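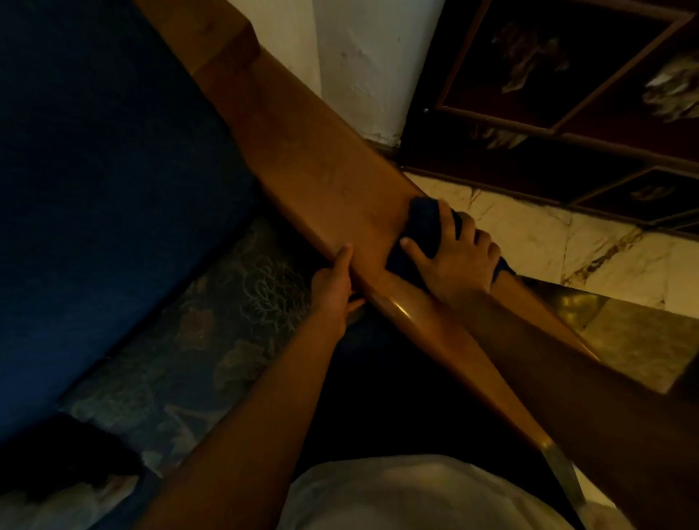 Aino Kiiskinen wrote that her rail turned cloudy a day after polishing and asked whether the polish was at fault. Too much product is the usual cause. The method below uses very little.

Home | Floors | Stairs | Metal

Cleaning a varnished handrail

1. Dust the rail with a dry microfiber cloth, top to bottom, including the underside.

2. Mix 5 ml of mild dish soap into 800 ml of lukewarm water. Dampen the cloth and wring it hard. Fold it and keep it flat against the wood, with the free hand on the rail.
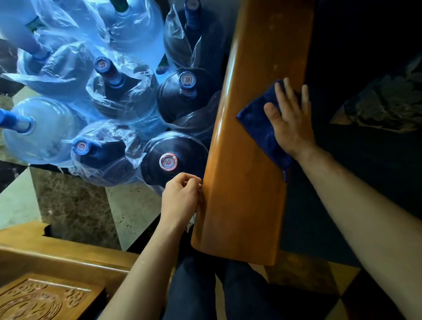 3. Buff with a second, dry cloth. Wipe metal end fittings separately and dry them at once.

Related
Removing wax buildup from stair treads
Storing water jugs upright
Polishing brass fittings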